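Budgeting for tabletop robot cells
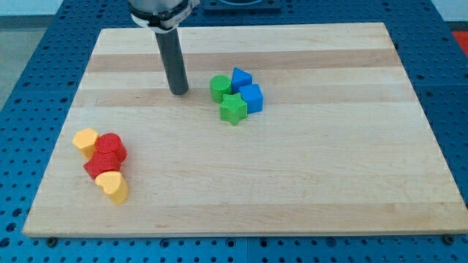
Budgeting for a tabletop robot cell is the planning of all costs needed to put a small robot arm to work on a bench, from the first request for prices to the end of the first year of use. The term is used mostly in schools, small laboratories and workshops, where one person often writes the budget and also uses the equipment. The arm takes the largest share of the money, but the budget is usually exceeded in the smaller items. A table with a regular grid of holes, a flat work surface such as a striped wooden board, a tool for the end of the arm and a set of colored plastic blocks for pushing and sorting tasks are all separate lines, and in many first budgets they are written together as "accessories" with no price beside them.

Cost groups

Costs are commonly divided into purchase costs and running costs. Purchase costs include the arm, its controller, the table, the tools, delivery and installation. Running costs include service, spare parts, software licenses and the working hours of the staff. Training can be placed in either group, and budgets from different departments are difficult to compare for this reason.

Objects to be handled are cheap when they are printed on site. Simple shapes such as cylinders, cubes, stars and hearts are popular, as they can be printed again in the same size when one is lost. The planner should still include the filament and the printer hours.

The Ostcombe plan

A plan often used in teaching comes from the technical college at Ostcombe. It was prepared by Kirsty Ruawai and Abundio Chávez for a teaching bench with one arm. The first version gave 733 dollars for the table and fixings, and no money for a second tool. After a review in March, the authors added a reserve of up to 1000 dollars and moved the second tool into the first year. Two suppliers, Conico and Skurnska, were asked for prices. Conico offered a lower price for the arm, while Skurnska included delivery and mounting bolts. The college chose Skurnska.

Toàn Kiều later used the same plan at the Giáp workshop, but rented the arm for eight months before buying it. The rent was partly deducted from the final price.

Timing

Delivery time has an effect on the budget when money must be spent before the end of a financial year. Tables and fixings normally arrive before the arm, and it is usual to order them first, after the hole spacing has been checked against the drawing of the arm's base. An adapter plate can be made if the two do not match, but this adds cost and delay.

See also: Equipment leasing; Total cost of ownership; Workbench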